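Relline: days out with kids, Killidthorpe to Ballport

README for the notes and the table

Hi! I started writing down our family days out when my youngest was still in a stroller and I could never remember which farm park had the awful gravel path. Then I kept going, and going, and now it's a proper table with a name (Relline, after the old branch railroad that links most of the places in it). You're welcome to all of it. Please read at least the part on prices before you plan anything expensive.
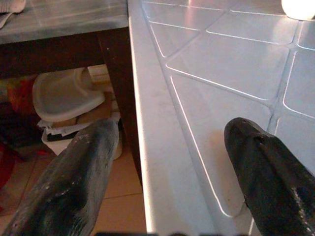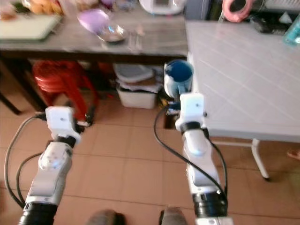 A comment on the first upload asked why there were no opening hours, and whether it wasn't a bit useless to know that the Ballport aquarium has a great touch pool if you can't tell when the doors open. Fair point! I left them out on purpose. Every place along the line changes its hours at least twice a year, and I'd much sooner you check their own page than stand in a wet parking lot with two cross kids on my say-so. What I did add after that comment is a column called season, which says whether a place shuts for the winter.

What's in it

There are 489 entries in the current version. One entry is one visit, not one place, so the Killidthorpe wildlife park shows up a lot (we had a pass for a while and got our money's worth and then some). If you want one line per place, sort by place_name and keep the newest visit for each.

The files:

visits.csv, the main table
notes.txt, the longer write-ups, matched to the table by visit_id
places.csv, names and the nearest town or station
changes.txt, what I fixed and when, mostly typos

Columns in visits.csv

visit_id: just a number, in the order I typed them up and not the order we went. Sorry.

place_name: what the sign says. When a place has changed its name I use the newer one everywhere.

kind: zoo, farm, aquarium, boat, museum, beach, walk, or other. Other is mostly miniature golf.

month: the month we went. No day and no year. I didn't want our whole family calendar on the internet, so I took those out before sharing.

season: all year, summer only, or unknown.

party: adults and kids, written like 2+2. Grandparents count as adults even when they behave like the other thing.

cost_total: what we paid at the gate for everybody, in dollars. Parking is separate.

parking: also dollars. A zero means free. A blank means we took the train.

stroller: good, okay, bad. Bad means I carried the thing up steps at some point.

food: brought, bought, or both.

go_again: yes, no, or maybe when they're older.

How long the notes are

Anything from one grumpy line to a small essay. I cut the longest ones down to 400 words, which hurt a bit, especially the one on the otter feeding. The short ones tend to be days when it rained and we left early, so please don't read a short note as a bad place. The go_again column is better for that.

Prices, please read

These are what we paid at the time. They go out of date fast and I don't go back and update old rows. The most we ever spent on a single outing was $175, for the Rondonuwu, the harbor boat out of Ballport, with lunch on board and a seal watching add-on. (We saw seals. They were on the pier we'd left from.) If you average the cost column that trip will pull on your numbers, and so will all the pass visits, which I put in as zero at the gate. The pass itself isn't in the table anywhere. I know, I know. I couldn't work out a sensible way to spread it over the visits, and if you have one I'd love to hear it.

Also, some places let under-threes in free and some say under-twos, and my kids kept getting older the whole time. So a price that jumps between two visits could be a birthday and nothing to do with the place.

Where it's thin

Lots of Killidthorpe, lots of Ballport, not a lot in between until you get into the later rows. Almost nothing in February. Very few art museums, for reasons anyone who has taken a toddler near a roped-off vase will understand. We don't have a dog, so I can't tell you a thing on which places take dogs, and I've never tried to guess.

The stroller column stops meaning much once we gave ours away. After that I fill it in from memory of the paths, which is less good than pushing one. I'd trust the early rows over the late ones there.

And it's one family! My older kid loves anything with a tunnel. My younger one cried at the reptile house every single time, and you'll find the reptile house gets a no from us when it probably deserves a yes.

Things I wouldn't use it for

Ranking places against each other, mostly. I've seen somebody make a top ten from the go_again column and it put a garden center pond above the actual zoo. We do like that pond. Still.

Please don't use it for wheelchair access either. A path that was fine for a stroller isn't the same as one that works for a chair, and I never measured slopes or door widths or looked at the restrooms with that in mind.

Cleaning

I took out the kids' names, other people's names, and anything on where we live. Amounts in foreign money from vacations got dropped along with the visits they belonged to, so it's only the home stretch now. There was a longer version with more than 700 rows in it, vacations and all, but half of those were playgrounds with no name and a note that said "slide". They're gone and I don't think you'll miss them.

Spelling is American all through, or it's meant to be. If you find the Killidthorpe park spelled with one L, that's me typing on the train home, and I'd be glad of a message.

Using it

Free for anything that isn't selling it back to me. A mention of Relline is nice but I won't chase you. Opens fine in any spreadsheet program. If the notes show odd squiggles where the apostrophes should be, tell the program the text is UTF-8 when you import it and they'll sort themselves out.

Updates

I add new visits a couple of times a year, usually a batch in September when school starts again and the house goes quiet. The next batch has the new walk-through aviary in it, plus a second try at the Ballport miniature golf, where I lost again.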